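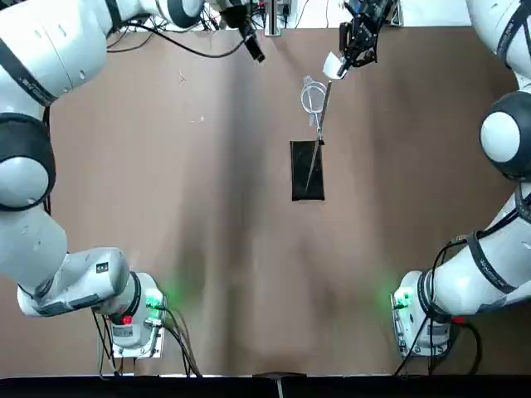 Why not just program the thing? The question came up in the first tutorial I ever gave on this subject, and it has come up every year since, usually before I've found the light switch for the projector. It's a fair question, and this chapter is my long answer to it.

Chapter 6
Showing the Robot What You Mean

Before we start

You'll want to have read Chapter 2 on joints and coordinate frames. You don't need any of the maths from Chapter 5 yet, so if that one left you feeling a bit bruised, relax. We'll be working mostly with our hands for the next 52 pages.

6.1 Two ways to teach

Think about how you'd teach a kid to pour milk. You could write out the angle of the wrist at every tenth of a second. Or you could stand behind them, put your hands over theirs and pour. The second way is what my colleagues call kinesthetic teaching, which is a big name for grabbing the arm and moving it. The motors go slack enough that you can push the links about, the encoders record every joint angle, and later the arm plays your movement back or learns from it.

The other family is teleoperation. You stand (or sit, if your lab has decent chairs) at a second device and the robot copies you. That device might be a joystick, a glove, a headset, or a smaller arm with the same joints as the big one. Move the leader's elbow and the follower's elbow moves too. I learned on a leader and follower pair, and I still favour them, mostly because my hands worked it out before my brain did.

Hand guiding is cheap and you feel the weight of the job. The trouble is that you're in the way! Your arms block the camera, and a policy trained on those pictures learns a world with a person's sleeves in it. It's also hard going with two arms at once. Try holding a sieve steady with one robot while steering a cup over it with the other, when each robot has seven joints and you have only two hands to go around. Teleoperation gets your body out of view and lets you run both sides together. In exchange, you lose most of your sense of touch, and you'll squash a few things while you get used to it.

6.2 The kitchen bench problem

Most of the examples in this chapter use small kitchen jobs on a brown tabletop between two arms. The right arm has a gripper, and in the view that opens the chapter it's holding a small white cup-shaped piece, tilted, at the far end of the table. The clear plastic sieve and the long silver utensil are the sort of things I like to teach with. Clear plastic is a pain for depth cameras, and thin shiny metal is a pain for nearly everything, so if your demonstrations survive those two you can probably trust them with a wooden spoon.

I got fond of this setup during a winter at the Plirari lab in Londton. We had a project called Pallik, and the plan was to gather 59 demonstrations of one tipping task by the end of February. I thought we'd be done by lunch on the first day. I was slow and jerky, and I kept stopping halfway to think, and every one of those pauses went straight into the data. The trained arm then paused in the same places, very thoughtfully, with nothing to think about. I've never had a clearer look at my own bad habits.

So here's the advice I give now. Practise the task ten times with the recorder off. Pick one way to do it and stick to that way until you have a reason to change. If you fumble, decide whether it's a fumble you recovered from (keep it, they're gold) or a mess (bin it), and write down which it was while you still remember.

6.3 What gets written down

A demonstration is more than a video. At each time step we store the joint positions, the gripper opening, whatever the cameras saw and the command the operator sent. Please notice that the last one isn't the same as the first. If you tell the gripper to close to zero and there's a cup between the fingers, the command says zero and the measured opening says cup. That gap tells the learner something about how hard you were squeezing, and I've seen students delete it to tidy up the file – don't.

Our logging tool is called Prieto. You can follow along with any other recorder that keeps one clock for everything. One clock matters a great deal. Camera pictures that lag the joints by even a fifth of a second will teach your robot to close its fingers on air.

Try this before 6.4

Grab a partner, a mug and a tea strainer. One of you closes your eyes and is the follower, and the other gives directions by voice only. Then switch to guiding by the wrist. Jot down which bits went better each way, and hang on to your notes. We'll come back to them when we talk about delay.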